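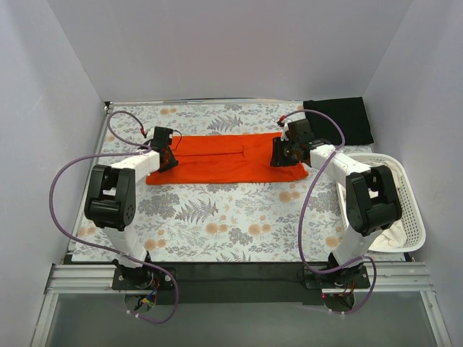 Orangerotes Tuch, der Länge nach gefaltet, auf geblümter Unterlage

Diese Website verwendet Cookies. Mit der weiteren Nutzung stimmen Sie dem zu. OK | Mehr erfahren

3. Den Jallell zum ersten Mal benutzen

So, der Dampfglätter ist ausgepackt, der Tank sitzt, jetzt wird gedampft! Ich fange am liebsten mit einem einfachen Baumwolltuch an, da kann man in Ruhe üben (meine Leinenblusen kamen erst viel später dran).

1. Tank abziehen und bis zur Markierung füllen. Mehr als 500 ml passen nicht hinein, ich hab's versucht und hatte danach nasse Socken.
2. Tank einrasten lassen, bis es klickt. Erst dann den Stecker in die Dose.
3. Regler auf Baumwolle drehen, das sind beim Jallell 115 Grad an der Sohle. Warten, bis das Lämpchen grün wird.
4. Die ersten drei Dampfstöße ins Waschbecken abgeben, am Anfang spuckt er nämlich gern.

Achtung: Die Sohle bleibt auch nach dem Ausschalten lange heiß. Bitte immer auf den Ständer stellen und nie auf den Stoff! 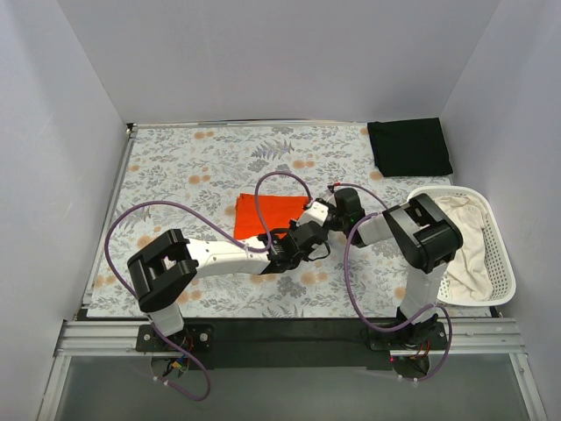 5. Jetzt langsam von der Mitte zu den Kanten gleiten, ohne zu drücken. Wer vom Bügeleisen kommt, drückt automatisch, ging mir genauso.
6. Das Tuch wenden und die andere Seite machen. Danach kurz auskühlen lassen und dann erst falten, sonst sind die Knicke gleich wieder drin.

Hinweis: Bei hartem Wasser nehme ich die Entkalkerkartusche von Gebru. Sie passt auch in den älteren Jemano, falls ihr den noch habt, nur der Dichtring muss dann umgesteckt werden (siehe Abschnitt 5).

Zum Schluss den Resttank ausleeren und offen trocknen lassen.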